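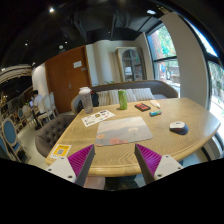
Last revised: October

Reading time: 9 minutes

Chapter 7
Learning to Grasp from Hand-Held Demonstrations

Suppose we want a robot arm to pick up a computer mouse from a table and put it on a mouse pad. The task takes a person a moment. Written out as a program, it becomes a long list of positions, angles and limits, and the list stops being useful when the table changes. Chapter 6 dealt with programs of that sort. In this chapter the behaviour is learned from demonstrations, and the demonstrations are made with a gripper that a person holds in the hand.

The approach has one main attraction. A demonstrator can carry the gripper into any room with a table in it, so the data is not tied to the laboratory where the arm is bolted down. The camera rides on the gripper and records the fingers, the object and whatever lies past them. A policy trained on these recordings sees much the same view when the gripper is later fitted to an arm.

We will follow one study through the chapter, the Arnari study by Concetta Marino and Emiliano Medrano. They collected 439 demonstrations and kept 419 after checking. The other 20 were dropped, mostly where the position of the gripper could not be recovered from the video. Section 7.4 goes through that check in detail.

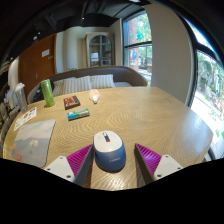
The first choice in such a study is what to count as the start of a grasp. Marino and Medrano used finger width. They marked the start at the moment the opening began to shrink, and the end when it held steady. A mouse suits this rule well, as its body is firm and the width settles to a clear value. Soft objects such as cushions give a slower curve, and the rule has to be relaxed for them.

The second choice is how much clutter to allow. With a bare table the policy can learn to head for the only object there is. With cans, bottles and printed sheets left in view, it must learn which object matters. The Arnari group trained one policy on 300 of the kept demonstrations, all with clutter, and held the rest back for testing.

You will need the notation for rigid motions from Chapter 2. Readers who have skipped it should at least look over the part on changing frames, as the gripper's path is always given relative to its own starting pose. 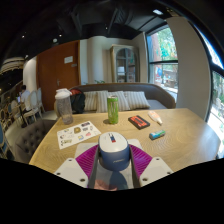 7.1 Recovering the Path of the Gripper

A joint-driven arm reports its own position. A hand-held gripper has no joints to read, so its path must be worked out from the video and from a motion sensor in the handle. We begin with the video alone and assume that the room stays still while the camera moves.

Contact: Wenevitz Press, Course Texts. Copyright Wenevitz Press. All rights reserved. Back to top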